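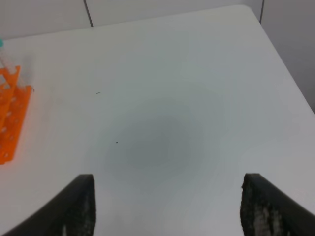 Does a clean desk help you study? A look at one popular claim

Every study guide I was handed in my first year said the same thing: clear your desk and your grades will follow. The Villham student handbook says it twice. I wanted to know where the advice comes from and whether it holds up when ordinary students try it for a few weeks in their own rooms.

The first part was harder than I expected. I traced the handbook's wording back to a leaflet from Flilard, a company that sells desk trays and drawer dividers. The leaflet says that tidy students remember 40 percent more of what they read. It names no study. I wrote to ask for one and got a discount code.
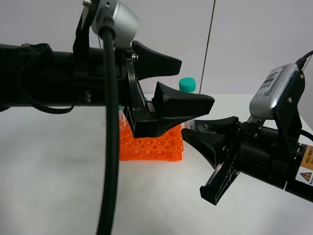 By Irina Avram
Study Skills Project, final report
December 8, 2019

What I did

I asked 20 students in Anghel Hall to take part. Each of them read a passage of 1000 words at a cleared desk and another of the same length at their desk as it normally looked. The next day they answered short questions on both. Half did the cleared desk first. I wrote the questions myself, so they may have been easier for one passage than the other, and I had no good way to check that.

I also asked everyone to keep a diary for three weeks, noting how long they worked and what state the desk was in. "Cleared" meant a lamp, the passage and a pen. People argued with me over coffee cups. I gave in on coffee cups.

What I found

The scores were close. A few people did better at the cleared desk, a few did worse, and most came out nearly the same both times. The gap was small enough that one bad night's sleep could explain it, and several people told me they had slept badly.

The diaries were more interesting, though I trust them less. Many entries said something like "felt more in control" after tidying. Feeling in control is pleasant, but it is a different thing from remembering a chapter. Some of the longest tidying sessions came right before a deadline, which makes me think clearing the desk was partly a way to put off the reading.

Problems

The group was small and all from one hall. Everyone knew what I was testing, and my doubts probably showed. The diaries depend on people being truthful about their own habits — I wasn't always truthful in mine. A better version would use a shared room and a person marking the answers who didn't know which desk was which.

What I would tell the handbook

Drop the 40 percent line until somebody can show where it came from. If students like a clear desk, fine, it costs them nothing. The Wandetico planner that comes with the handbook sets aside an hour each week for "workspace reset," and I would give that hour back to reading.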